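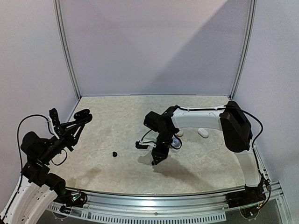 Stokham County owes bail money to people it already let go

Bovirberg, January 2023

Stokham County is very good at taking bail money. Giving it back has been more of a challenge.

A review released by the county auditor found 862 closed criminal cases in which cash bail should have been refunded and wasn't. In each of them the defendant came to every hearing, the case ended, and the court signed an order releasing the money. The money stayed put. The oldest of the orders was signed 11 years ago by a judge who has since retired to a lake.

The amounts are mostly small by courthouse standards, up to $2,000 a case. By the standards of somebody who borrowed it from an aunt, they are less small.

State law gives the county clerk 30 days to mail a refund once the order is signed. The auditor's report says the trouble began with Praltov, the case management system the county bought to replace a wall of filing cabinets. Praltov sends a release order to a screen called Pending Disbursement. A clerk has to open that screen and approve each line. According to the report, the staff training manual doesn't mention the screen.

The clerk's office said in a written reply that it "takes its duties to the public seriously" and that the screen has now been opened.

Oğuzhan Aydoğan, a public defender in Bovirberg, said his clients had been asking about their refunds for years. The usual answer was that a check was in process.

"If my client is a day late with a $40 fee, there's a warrant," Aydoğan said. "The county is years late with her rent money, and there's a process."

He first wrote to the clerk's office about the delays before the Praltov contract was renewed. He got back a form letter explaining how to pay a traffic ticket online.

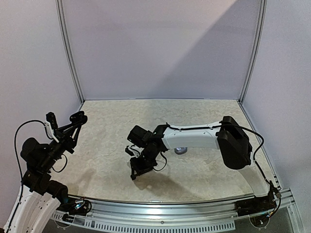 What happens to the money now

The county has hired Shiferaw, a payment company, to mail the overdue refunds. In December it sent letters to the people in 622 of the cases, using the addresses on their original booking sheets. A fair number have come back. People who have been arrested, as Aydoğan pointed out, sometimes move.

Anyone who gets a letter has to return a claim form with a copy of the original bail receipt. The county also has a copy of every receipt – the auditor used them to write the report – but the clerk's office said its copies were for internal use.

No interest will be paid. Shiferaw's fee comes out of the county's general fund, after an early draft of the contract that took it out of the refunds was withdrawn without comment.

Claim forms are available at the clerk's window on the second floor of the Bovirberg courthouse. Parking is paid, cash only.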